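Subject: Re: [endari-users] Frame dropping between head and wrist streams
Date: August 2018
List: endari-users

> We see the card in the wrist view well before the head view
> gives us anything usable. Are you still fusing both streams at
> every step, or did you drop that after the April release?
> Also, is the 17 cm figure for the switch point fixed, or learned?

We dropped per-step fusion. The current policy uses the head view for the coarse approach and hands over to the wrist view near the organizer. The test object is still a compartment organizer on an office desk, with a laptop, cables and an operator seated opposite, all left in place during the runs.

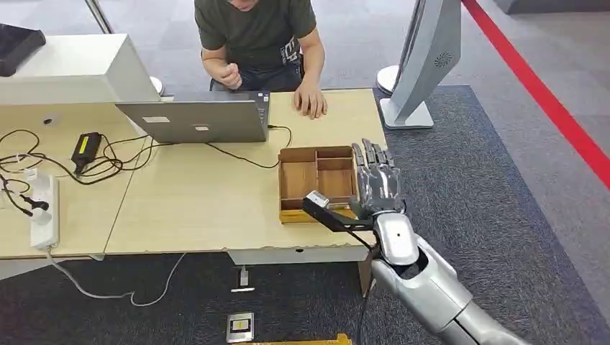
The switch point is fixed. We tried a learned gate on the Plimik data and it oscillated when the fingers blocked the partition edges, so we went back to a plain distance threshold with a hold of 7 control cycles.

On the wrist side, the main problem is background. The view takes in ceiling tiles, a lit screen and windows, and exposure follows the daylight.
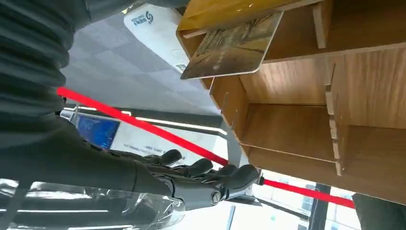
Cropping to the compartment region before the encoder helped more than any exposure setting. Training used 2000 episodes. Half of them have the crop jittered, and leaving the jitter out costs us on the narrow slots.

The head view has its own failure mode: the hand covers the section it is reaching for, and the estimated partition position drifts. 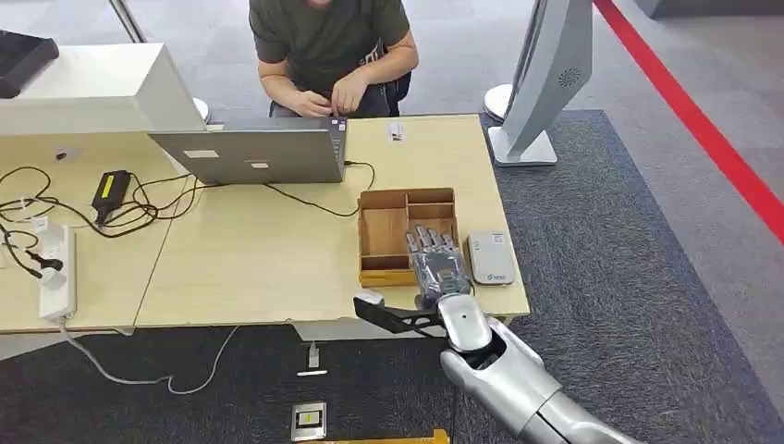
We freeze the estimate once overlap passes the threshold in the config file (key: occ_hold, default 2). The Wondton branch does not have this yet. If you are on Saxena drivers, check the timestamp offset first, as a constant lag there looks very much like drift.

Logs to follow when the upload finishes.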